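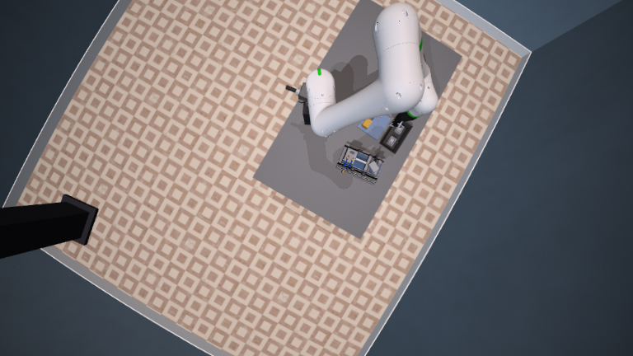

*Cell layout in the sim, seen from overhead*

**benchmonkey_ap:** We're getting an arm on our bench in March and I'm so excited! I loaded 50 parts a shift at Ruvstead and my wrists remember all of them.

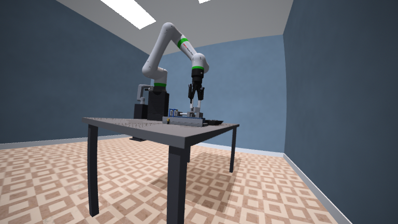 The new job is setting up fixtures and tweaking the program – way more fun.

**tallow87:** Fun for you. Who trains the night crew?

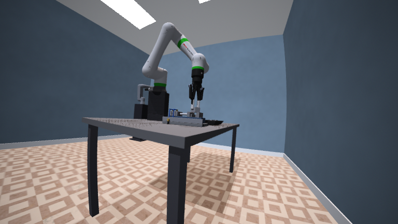
Butkienė disagrees with tallow87 and thinks nights will pick it up fastest.

**tallow87:** Maybe. I'd still want paid hours for it.

**benchmonkey_ap:** Same, and I've asked! 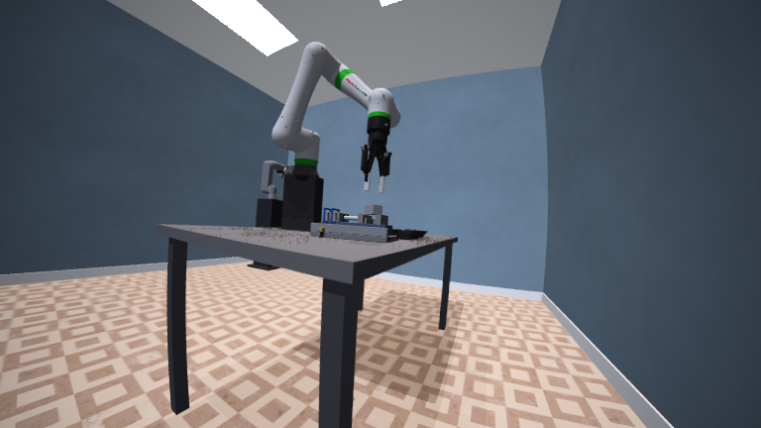 *Fingers apart, over the block*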